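Akinola Residence Hall - Laundry Service
Frequently Asked Questions

Who may use the laundry service?
The service is open to all registered residents of Akinola Hall and to guests staying longer than 8 nights. Day visitors may not use it.

How do I pay?
Payment is made with the Ekier resident card. Cards may be topped up at the front desk or through your resident account. Cash is not accepted.

What are the opening hours?
The laundry room opens at 6 a.m. and closes at 11 p.m. The last wash should be started by 9:30 p.m.

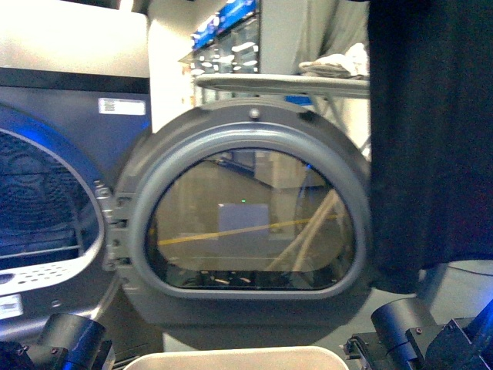

May I reserve a machine?
Reservations may be made up to 2 days in advance. A reservation is released if the resident has not arrived within ten minutes of the start time.

What happens to items left behind?
Unclaimed items are moved to Room 142 and kept for 50 days - after that they are donated. To claim an item, please bring your resident card and be ready to describe it.

Is there a service for residents who cannot do their own laundry?
Yes. Residents with an injury, illness or disability may apply for assisted laundry. Applications are reviewed by Adesuwa Usman in the Resident Services Office, normally within two working days. 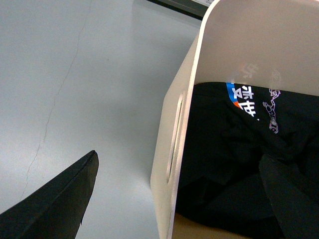
Can I get a refund for a failed cycle?
Refunds are credited to the resident card. Please submit the request within 8 days and include the machine number and the time of the cycle.

Whom do I contact with a complaint?
Complaints should be sent in writing to Teodoro Pascual, Facilities Manager. If you are not satisfied with the reply, you may ask for a review by the Head of Residence.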